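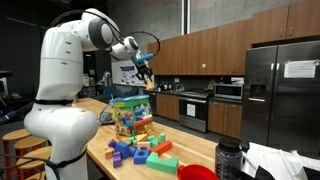 Foam blocks on the butcher block, some in the bag and some still to go.

Kamala Devadiga has firm views on how a bag of foam blocks should be packed, and she would like it known that she did not have them before she was 33.

"I had a personality," she says. "I went to concerts. Now I stand in a kitchen and tell grown men the cylinders go in last."

Devadiga runs Lallside, a toy lending service that works out of her house and, for the bulky things, out of a storage unit she describes as "a closet with a lease." Families sign up, take home a few things, and bring them back a month later, in theory. The first item she ever lent was a bag of foam blocks. She has lent a great deal of foam since.

I asked why blocks, when there are so many toys with lights on them.

"They don't have lights on them," she says. "Also you can step on one at two in the morning and nothing happens. You don't even swear. I've had parents write to me about that specifically."

The trouble comes at the end of the loan. A set of foam blocks arrives from the store in a clear bag, packed by someone who, in Devadiga's opinion, had either a gift or a press. The customer takes them all out, and from then on the bag is a size too small. Everyone knows this about tents and sleeping bags. They're less prepared for it with toys, and she gets a lot of sets back as a bag plus a grocery sack, with a note.

"The notes are very apologetic. Prakash Bhat sent one that ran to two pages. He'd drawn a diagram of what he tried. It wasn't a bad diagram."

Her own method has changed over the years. She used to sort by color, which looked lovely and wasted half the room. Then she sorted by shape, and that went better until she got to the arches. She talks about arches the way other people talk about their in-laws.

"An arch is a block with a hole in its manners. You put it in and it takes up the space of a whole block, and then there's this gap under it that you're paying rent on. So you have to put something in the gap. A cylinder, if you've got one the right size. Two arches can hug, if they're in the mood. If you just throw them in on top, you're finished, you'll never get it shut."

So the flat pieces go on the bottom, standing on their edges like books. Cubes fill the corners. Arches come next, nested where they'll nest, and the cylinders get pushed down into whatever is left. She allows squeezing. Foam will squeeze, she says, and people are too polite with it.

Benjamín Lucero, who helps her with returns in exchange for first pick of the train sets, disagrees with nearly all of this. He packs the cylinders first.

"You stand them up on the bottom and they're like pillars," he told me, from the other end of the kitchen. "Then you build on the pillars."

"And then it bulges," said Devadiga.

"It bulges a little."

"It looks like it ate somebody."

They have timed themselves. She won't give me her number and he was happy to give me his, which was 7 minutes, and she would like it recorded that his bag did not zip. 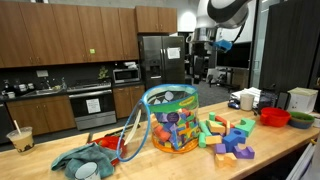

Packing happens on the butcher block for the plain reason that it's the biggest surface she has. It is also where the towels end up, and the bowls, and whatever anyone was drinking, and mail. She once lent out a set with her electric bill tucked down the side. It came back in June, paid. She never did find out by whom, and she has decided against asking.

Wiping comes before packing, or it's meant to. A damp cloth, a drop of dish soap, and then the blocks sit out until they're dry all the way through. Malathi Ramasamy, whose twins were early members, taught her to press each block with a thumb and see if any water comes up. One wet cube shut in a plastic bag for a month will make itself known to the others.

"You open it and it's like a gym," Devadiga says. "A very small gym."

Teeth marks she leaves alone unless a piece is coming loose, in which case the block goes in the trash and she takes it off the tag. She used to keep the damaged ones in a bucket in the hall for crafts. No crafts occurred. Ashwin Bangera, her husband, carried the bucket out to the garage, where it's still waiting for its big idea.

She does own proper bins. A friend gave her a set of stacking ones from Steyn with snap-on lids, and they hold dress-up clothes now. Rigid sides, she says, are wrong for foam. You can't lean on a bin. With a soft bag you can put your forearm across the top, get the zipper started with your other hand, and talk to it.

And she likes being able to see in. A child at the door can look through the plastic and know that the green one is in there, and she has found there is always a green one, or a purple one, that matters more than the rest. Last winter a boy returned a whole set with great dignity and came back 30 minutes later to visit the arch.

"I let him have it for another month," she says. "Just the arch. I wrote it up and everything."

I asked if that had made the bag easier to close.

"Oh, so much easier," she says. "I was almost sorry when he brought it back."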